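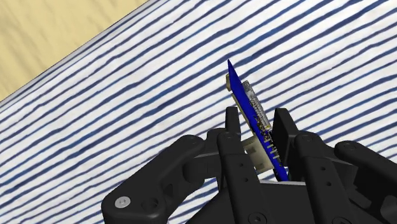 A blue circuit board over a striped cloth.

Visit to the Olport Repair and Reuse Centre
October 20, 2022

Members of the Dutemside Regional Waste Forum visited the Olport centre to see how household electrical goods are collected, sorted and returned to use. The group of 17 was received by the centre's manager, Thandeka Nkuna.

The tour began at the public drop-off bay, where residents may leave kettles, radios, lamps and small heaters without charge. Ms Nkuna reported that 721 items were accepted in May, the busiest month to date. Goods are tagged, tested for electrical safety and sent either to the workshop or to the dismantling benches.

Szabolcs Jakab, who supervises the workshop, outlined the training program. Six trainees are enrolled at present and each completes 200 hours at the bench before assessment. Members asked about the supply of spare parts — a recurring difficulty with older appliances — and were told that parts are recovered from units beyond repair wherever possible.

The visit concluded in the centre's shop on Mtshali Street. Several members remarked on the clear labelling and on the modest prices. Discussion then turned to transport costs from the outlying towns, which remain unresolved. Dutemside will write to the centre with its proposal for a shared collection run.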